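Rirkora moves packing staff to robot training work

13 April 2019
By Aminu Okonkwo

Household goods packer Rirkora has moved nine of its packing staff to a workshop where they pick up and put down everyday items with hand-held grippers, so that robots can later be taught to do the same jobs.

The company, which packs and ships orders for the home goods chain Lallance, employs 291 people. Managers told staff last week that there would be no layoffs this year. They did not make the same promise for next year.

The grippers are made to match the ones on the robot arms Rirkora plans to install in its returns area in June. Recordings of the handling go to Ciltik, a software supplier, which uses them to train the arms. Returned goods are harder to automate than new stock, the company said, as they arrive in no set order and often without a box.

For those who moved, the working day has changed a good deal. On the packing line they were paid a base rate plus a bonus tied to output. In the workshop the bonus is gone and the base rate is higher, and staff on both sides of the change disagree over who has come out ahead. Fast packers say they have lost money. Others say they are glad to be away from the line and its targets.

The work is slower and more repetitive than many expected. A single item may be handled more than 50 times in a shift, from different sides and at different heights. Soft goods such as mats and cushions take the longest to learn, according to a trainer at the site, who said new people tend to squeeze too hard.

Staff have raised sore wrists and tired necks as their main complaints. Rirkora has agreed to a break after every 50 minutes of recording and says it will look at lighter headgear. A request to rotate people between the workshop and the packing floor each week has been turned down for now, with the company saying the training takes too long to repeat.

There is also the question of what comes after. The job is listed as temporary, and employees asked at a staff meeting whether they could return to their old shifts. Rirkora said that they could, and that 2 new posts looking after the robot arms would be offered inside the company first.

De Smet, which owns the building and runs a storage business next door, said it was following the project but had no plans of its own.

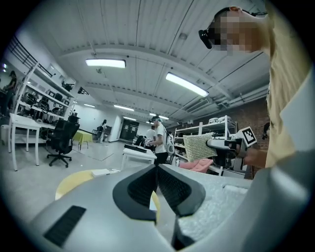 WORKPLACE

Gripper work in the Rirkora workshop, with a woven mat as the item in hand. Applications for the robot support posts open in June.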